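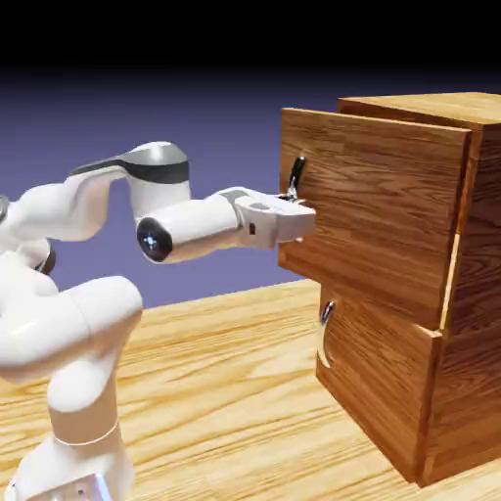 Sim render, white arm reaching toward the two-drawer cabinet.

August, 8:40 am

Parcel model, continued. Sturnstead has sent over the revised map of the old redevelopment land, and it disagrees with the previous revised map, which disagreed with the deed list. We now have three versions of the truth and a coffee ring on the printed one.

Loaded the new layer anyway. 271 parcels came in. The deed list has more than that, because somebody at the former agency split the cannery lot on paper and then forgot to tell the map. For now I'm treating the cannery lot as one parcel with a note on it. Anyone who opens the file should read the note before "fixing" it. I know how this shop works.

10:15 am

Transfer rules. The council draft says any parcel left without a signed development deal goes back to the county for sale. It also says "signed" in one section and "executed" in the next, and defines neither. Ran it both ways:

"Signed" — the Clasuvberg block stays with the city.
"Executed" — the Clasuvberg block goes to the county, along with the parking lot behind it and a strip of grass that I suspect neither side wants.

So one word moves most of a block. I've sent a polite question to the city attorney's office. The last polite question I sent there is still out enjoying the world.

1:30 pm

Lunch was a public comment hearing on headphones. Speakers got 90 seconds each. One man used his entire turn to ask whether the clock had started. The Brinetti people read a letter in favor of keeping the theater site and were stopped before they reached the part with the numbers, so I'll have to get the letter from the clerk.

Useful item from the staff report: the affordable housing share on the Panasiuk site is 20 percent, and our model had it at 25. No idea where 25 came from. The cell comment says "per meeting." Changed it, and put the page number of the report in the comment so the next person has something better to be annoyed at.

3:50 pm

Reran the tax split with the corrected share. Schools come out a little ahead under county sale in the first year and behind after that. The chart looks dramatic only because the axis starts at 75. Redrew it from zero and it now looks like a gentle hill. Please use the hill. If the dramatic one turns up in a council packet I will know it came from the shared folder, and I have moved it to "old" to slow everyone down.

Still open:
Cannery lot, one parcel or two. Need the recorded split, if it was ever recorded.
"Signed" versus "executed."
Brinetti letter, full copy.
The grass strip has no parcel number on any of the three maps. Leaving it green until someone claims it.

5:20 pm

Sturnstead called. There is a fourth map.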